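Rellville repair morning is back, and bigger

I've been nagging everyone to clear out the cupboard under the stairs, and now there's a good reason – the Rellville repair morning has a bigger hall and 2000 pounds from the town fund.

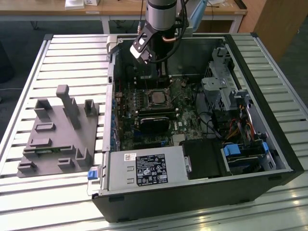

By the Briltmont Post newsdesk | Mar 15, 2024

Our January session saw 61 items through the door, mostly toasters and lamps (mine included!). Old computers are welcome too, but please save your photos somewhere else first.
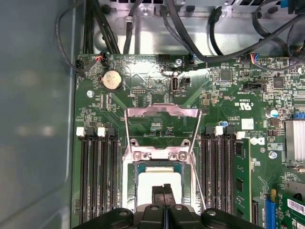

A green motherboard in its metal chassis.

Entry is free, tea costs a bit extra, and you can bring up to two things each. I'll be the one queuing with a kettle – again.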